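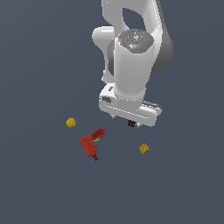

Pralar Teleoperation and Demonstration Project
Progress report to the Kavanagh Fund
Submitted by Sinéad Daly, project lead
Aug 31, 2022

1. Purpose of this report

This report covers work on the demonstration-collection part of the Pralar project since the last review in April. It describes the state of the simulated workcell, the remote-control interface, the demonstrations recorded so far, and the first training results. Spending is reported separately by the finance office.

The aim of this part of the project has not changed. An operator drives a simulated arm through a pick-and-place task by remote control. The recorded motion is used to train a policy, which is then tested on object layouts it has not seen. Transfer to the physical arm belongs to the next phase and is discussed here only where it affects current decisions.

2. Simulated workcell

The workcell was rebuilt in May. The previous version carried a full room model with walls, shelving and overhead lights, and it slowed rendering enough that operators noticed a delay between hand movement and arm movement. The current version has a single arm with a two-finger gripper above a flat gray surface. The object set includes a red power drill, a small yellow ball and a small yellow block. No room geometry is loaded.

The drill is the hardest of these to handle. Its weight is unevenly spread between body and handle, and a grasp that closes too far down the handle lets the body swing when the arm lifts. The ball is simple to grip but rolls if a finger touches it during approach. The block gives little trouble unless it is turned so that the fingers meet its corners.

Contact settings took longer to tune than planned. With the original friction values the fingers held the ball at almost any angle, and the operators learned approaches that would not work on hardware. Ciarán Fahy lowered the finger friction and shortened the simulation time step. All demonstrations recorded before that change have been set aside and are not included in the totals below.

3. Remote-control interface

Operators use a handheld controller with six-axis tracking. Controller motion is mapped to the gripper pose, and a trigger sets the finger opening. The interface software, Trolero, was written in-house and is now at its third internal release.

Changes made in this period:

Clutch button. The operator can hold a button to freeze the arm, move the hand back to a comfortable position and resume. Before this was added, long reaches ended with the operator's arm fully extended and the final part of the motion was poor.

Motion scaling. Hand movement is scaled down when the gripper is close to the surface. The operator can turn this off. Most leave it on for the drill and off for the block.

Discard on request. An operator can end and discard a recording with one button press. Discarded recordings are kept in a separate store and labeled with the reason, chosen from a short menu.

Wrist rotation remains the weakest point. When the arm nears a joint limit, the controller and gripper orientations drift apart, and the operator has to clutch and realign. A warning tone now sounds before the limit is reached. Two operators asked for a visual cue instead – this is on the work list but has not been started.

4. Demonstrations recorded

The target for the full phase is 1000 accepted demonstrations. As of this report, 500 have been accepted. Nine operators have taken part. Each completed a short training session and a set of practice runs, which are not counted.

A demonstration is accepted when it meets all of the following conditions:

The named object is lifted clear of the surface and placed in the goal region.
The other objects are not moved out of their starting zones.
The arm does not contact the surface with any part other than the fingertips.
The recording has no dropped frames in the joint-state stream.

The second condition was added in June. Early recordings included several in which the operator pushed the ball aside to reach the drill. The motion was sensible for a person clearing a path, but a policy trained on it began to push objects when no path was needed. We may return to clearing as a separate task.

Start positions are drawn at random for each recording, with a minimum gap between objects. The gap was set wide to begin with so that operators could learn the interface. It will be reduced in stages during the second half of collection.

Demonstrations of the drill task run longer than the others and vary more between operators. Some approach the body from directly above. Others turn the wrist first and come in along the handle. Both produce accepted recordings. We have chosen not to instruct operators to use one method, but the approach is now labeled in the data so that the two groups can be trained together or apart.

5. Training results to date

A first policy was trained on the accepted set with no approach labels. It places the block reliably in unseen layouts. It places the ball in most trials, with failures nearly all due to early finger closure. It does not yet handle the drill at a level worth reporting as a rate. In many failed trials the gripper stops between the two approach directions and closes on nothing, consistent with the policy averaging over two different methods.

A second policy, trained with approach labels, is running now. Early checks show that it commits to one approach sooner. A full evaluation will follow when training is complete, using the same held-out layouts as the first.

We also compared hand-guided recording with remote control, as the Fund requested at the April review. For this, an operator moved the physical arm by hand through a block task while joint positions were logged, and the motion was replayed in simulation. Hand-guided motion was smoother and quicker to record. It was also less useful for training – the operator's hands blocked the camera view in the key part of the grasp, and the gripper had to be opened and closed by a second person. Remote control will stay as the main method. Hand guiding may be used to seed wrist poses near the joint limits.

6. Problems and delays

Collection stopped for 3 weeks in July while the storage server was replaced. No accepted recordings were lost. A small number of discarded recordings could not be recovered.

Plorisow, the contractor supplying the physical gripper fingers, has delivered the first pair. The pads are softer than specified and have been returned. This does not affect simulation work, but it does delay the friction measurements we had planned to use as a check on the simulated contact settings.

Operator availability fell over the summer. Ciarán Fahy has drawn up a fixed booking schedule for the fall, with shorter sessions. Acceptance rates drop toward the end of long sessions, mainly through contact with the surface.

7. Work planned for the next period

Complete evaluation of the labeled policy.
Begin reduced-gap layouts.
Add the visual joint-limit cue to Trolero.
Measure pad friction on the replacement fingers and update the simulation.
Continue collection to the phase target.

8. Decision requested

We ask the Fund to approve moving the physical transfer tests to the start of the next phase, after the replacement fingers have been measured. The budget for this part of the work is unchanged. If the tests must stay in the current phase, we would run them with the block only and report on the drill later. Sinéad Daly will supply a revised schedule for either option on request.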